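Cardboard in the Compost: Questions We Keep Getting
Trurmont Backyard Compost Group, last updated 11/13/24
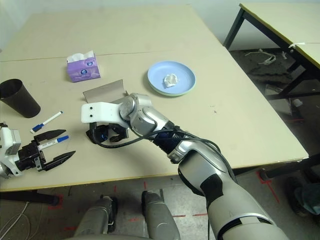

What kind of cardboard can go in a backyard pile?

Plain brown corrugated, gray chipboard of the cereal box type, egg cartons and toilet paper tubes. Pull off tape, labels and staples first. We leave out anything with a shiny coating, because the coating is usually some kind of plastic and you will be picking bits of it out of your tomato bed for years.

Does the ink matter?

Less than people fear, as far as we can tell. Most plain black printing on boxes doesn't worry us. Heavy, glossy color is another story, mainly for the coating underneath it. If a seller tells you their ink is "garden friendly," ask what that means. We asked one and got a brochure.

Do I have to shred it?

No. Shredding speeds things up, but a shredder also jams, and soaked cardboard tears by hand just fine. Leave it in a bucket of water overnight and rip it into pieces the size of your palm. Whole flat sheets are the one thing to avoid inside a pile. They mat together and keep water from getting through.

How much is too much?

If the pile is dry and nothing has changed in a month, you have too much. Charts with exact ratios are all over the internet and they don't agree with each other. Start with two buckets of torn cardboard to one of kitchen scraps and adjust by smell. Sour means more cardboard. No smell and no heat means more scraps or more water.

I saw a compost starter powder for sale. Is it worth buying?

We doubt it. Desmond Haddad ran two bins side by side from June on, one with powder and one with a shovelful of old compost, and he couldn't tell them apart by fall. Two bins don't prove much, but they proved more than the label did. Save your money until somebody shows you a better test.

What about pizza boxes?

A little grease is fine. A box with half the cheese still stuck to it will bring rats, so tear off the lid and put the bottom in the trash.

Is "compostable" packaging really compostable?

Sometimes – in a commercial plant that runs much hotter than your yard. Trinity Tran buried 4 cups marked compostable in her bin and dug them up a year later. You could still drink out of them (she didn't). Unless the package says home compostable, we treat it as trash, and even then we'd keep an eye on it.

Can I use cardboard to kill weeds instead?

You can, and it works well on lawn grass. Overlap the sheets by a hand's width, wet them down and cover with wood chips. It does not work on bindweed, whatever the video said. Bindweed goes sideways until it finds the edge and comes up there.

Will it attract termites?

Termites like damp cardboard, so don't stack it against the house. We have seen no sign that a pile at the far end of the yard draws them in, but we haven't gone looking very hard either.

Where can I get more cardboard?

Any store with a loading door. Ask for appliance boxes, which have less printing and hardly any tape. Members can also take from the stack behind the Osham Road shed. Please flatten what you drop off there, and no foam.

Who do I ask if my question isn't here?

Write to Esperanza Montoya through the contact form. She answers in a week or so, longer in leaf season.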